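A Long Weekend for Clekitska

Clekitska took the women's county hockey shield in November, beating Ziradwood 3-2 on a field that had been frozen that morning. Almost 300 people paid to get in. The club usually draws 80.

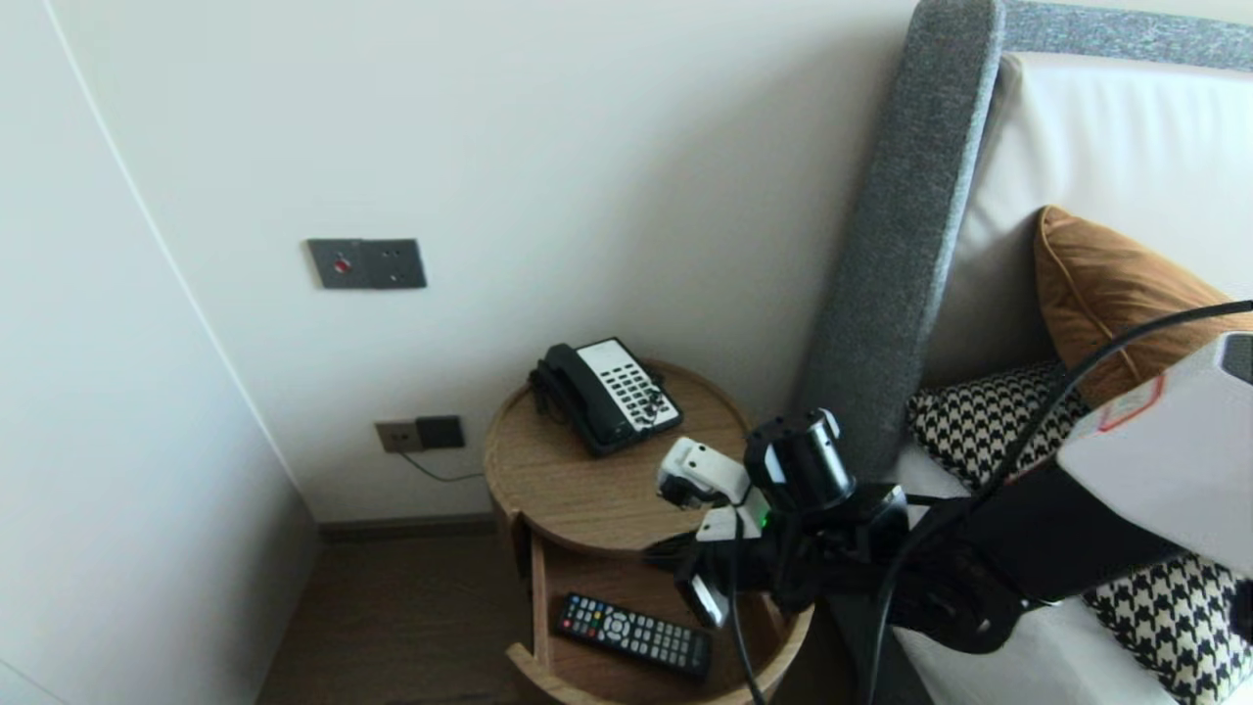
Two games, one night away

The semifinal at Levumik went to penalty strokes. The squad stayed over in a hotel and drove straight to the final.

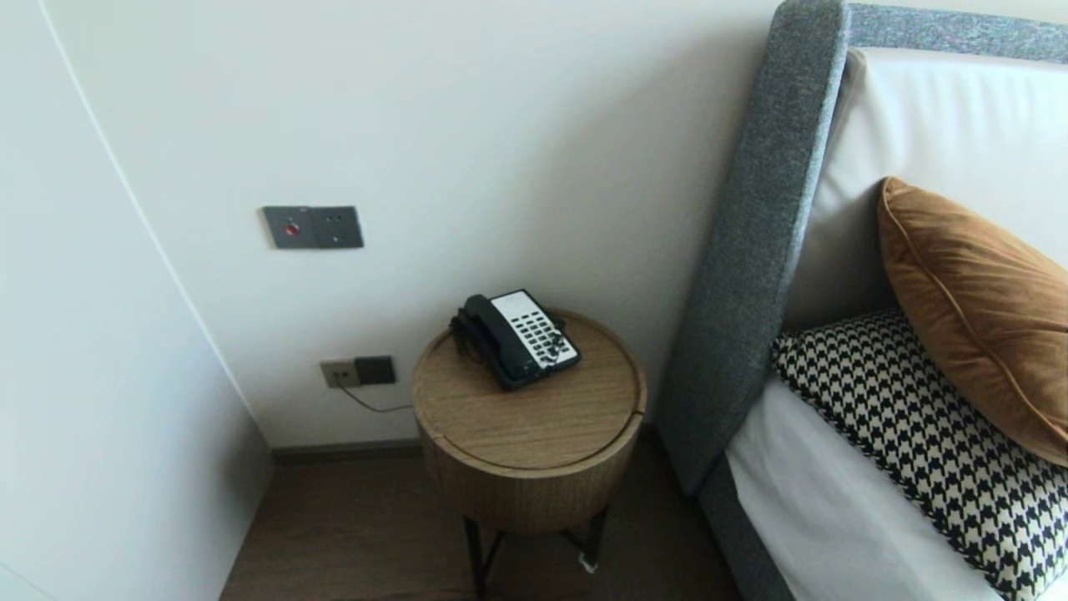 By J. Iglesias
Hockey writer
15/12/2023

Ziradwood scored first, from a short corner, and led until the third quarter. Clekitska then got two in four minutes. The winner was a deflection that the goalkeeper got a pad to.

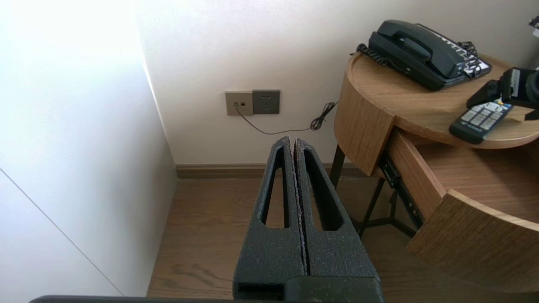

It was the club's first shield in nine seasons. Gate money came to $900, and it will go toward new goals for the lower field.
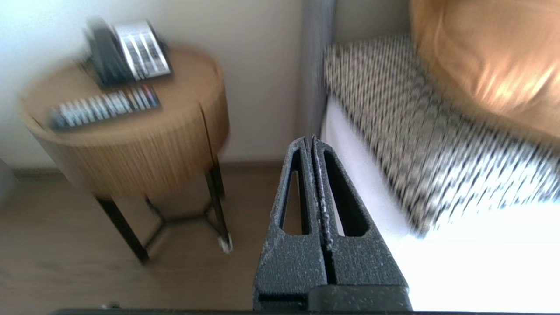
Round side table, bedroom.

The league starts again after the break, with Levumik at home.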